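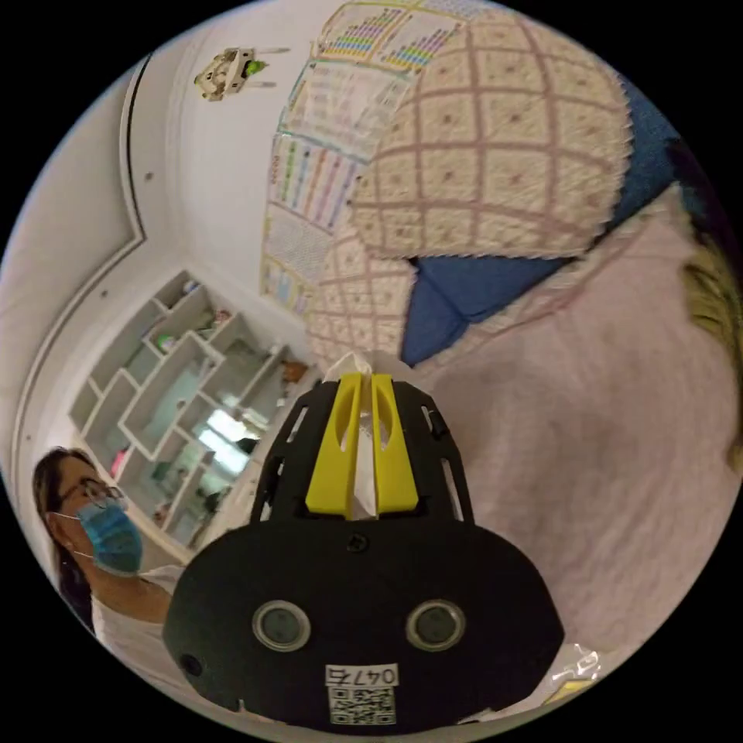
Ladeck home manipulation group - minutes, October meeting
Started 2.05 pm, Fludville room. Five present, two on the line from Fornov. Apologies from one.

1. Last minutes
Agreed. One correction: the Moradi baseline was trained on 331 demos, not 313. Typo carried over from the spreadsheet, now fixed in both.

2. Hand-held collection, progress
633 demos in total after cleaning. Bedrooms now the biggest group, kitchens second. Tissue and paper tasks are behind plan, soft things take longer per go and more get thrown out at the check.
Fornov asked if we are still throwing out demos where the fingers close twice. Yes for now. Fornov think this loses useful data, people do re-grip in real life. Long discussion. Agreed to keep them in a seperate folder and train once with and once without.
Naming of folders - please stick to the room first, then task. Three people doing it three ways.

3. Results, thin soft items
Main item. Policy trained on hand-held demos only, run on the bench arm, 60 trials per condition.
- Same room as training: 47 picks held to the end
- New room, plain background: 41
- New room, busy walls and patterned bedding: 28
Drop in the last one is bigger than anyone liked. Failures mostly early, the arm goes for a fold in the cloth instead of the item. Few slips once it has hold of something.
Moradi baseline on the same three: 39, 30, 17. So same shape, just lower.
Question from the line whether the order of trials was mixed. It was for the first two conditions, not for the third (ran out of afternoon). Third to be run again before it goes in any write up.

4. Wide lens
Suggestion to crop the view to the middle before training, so less wall gets in. Against: the wide view is what helps it find the bed edge and the work area. Tried quickly on 200 demos, no clear gain, one seed only. Needs three seeds before we say anything either way.
Also masking the fingers out. Parked.

5. Collection sheet
Add a line for bedding: plain / patterned / more than one layer. Add a line for light, window in view yes or no. Keep it to one page, collectors are already skipping the back.
Finger wear - swap the pads when they start to shine, write it on the sheet when done.

6. Write up
Workshop draft: methods section mostly there, results waiting on item 3. Fornov to do the related work. Agreed the claim should be about transfer to new rooms, and leave out anything on speed, we didnt time it properly.

Actions
- Re-run third condition, mixed order (Ladeck)
- Train with / without double grips (Fornov)
- Crop test, three seeds (Ladeck)
- New sheet out to collectors (Ladeck)
- Related work, first pass (Fornov)

7. AOB
Storage at Fludville nearly full. Raw video older than the last release to go to the slow disk, shout if you need any of it first.

Closed 3.20 pm. Next one same time, November, room tbc.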